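Festura Bench Arm

The Festura is a white tabletop arm with a two-finger gripper, sold for mixed-parts sorting. Mavromatis put two of them on the returns line in August. People there used to pick small items out of a pile for a full shift. Now they check what the arm has set aside and handle the odd pieces themselves.

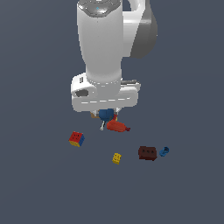
Product notes by Farzana Fakir | August

Small blocks in mixed colors and shapes make a good first task, and the arm can be tried on them in simulation before it goes on the floor. Operators need a short course — two mornings at Mavromatis — and one person can watch both arms.

Rental is $400 a month, or $299 on a yearly plan. Spare fingers ship in 7 days.

Related items
Zonano parts tray
Pratska bench mount
Festura spare fingers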